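Subject: Re: [Hetari kitchen] dish rack on the flowery top - black bits again

Quick one before I run, kettle's on. Had a look at the rack this morning and there's grit round the feet, same as we had in September. Crumbs too, but mostly little black specks. Picture:

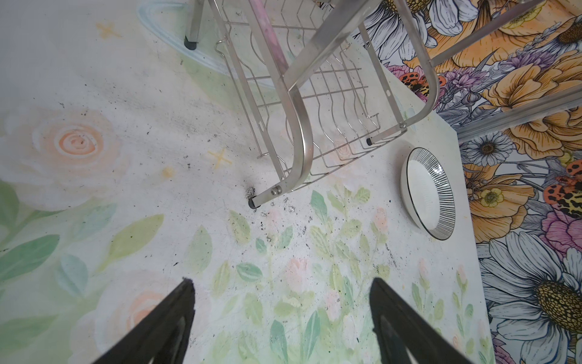 Mafalda Moreira thinks the specks come off the rubber feet when the rack gets dragged, and would like everyone to lift it please, two hands. Could be. My money is still on burnt bits off the pans, but lifting costs nothing so lets do that.

On 2 pm's message, Magalhães wrote:
> Is it worth keeping the steel one? I can get a
> new one from Stuneck for 700, or a plain plastic
> tray for 150. The big one has 5 years on it if
> you believe the box. Also who is wiping under it??

700 is silly for somewhere to put plates. Keep the one we have. Bolts want a going over with a spanner, the wires are fine as far as I can see. As for wiping - whoever empties it, wipes under it. Damp cloth, not the green scourer, the roses are faded enough allready.

If the feet are to blame we can get new caps, cheap enough. Need the size of the tube first, can someone measure? I never have a ruler on me. 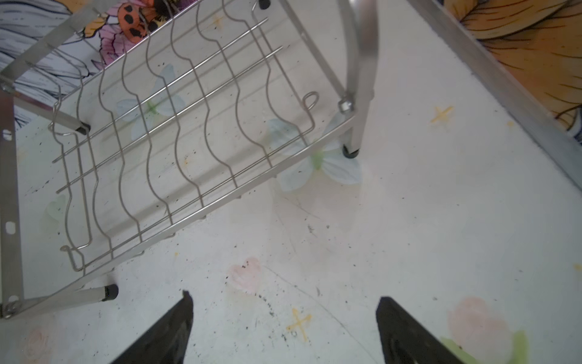 Rack, feet and one of the bolts. Specks on the pale bit.

Will bring a cloth and the small brush tonight. Don't chuck the rack out before then.

Recent on this list
- Re: mugs, whose are they
- Tea towels, wash rota
- Fridge shelf (again)
- Stuneck delivery, who is in?

Contact the list owner | © Hetari kitchen list | Back to top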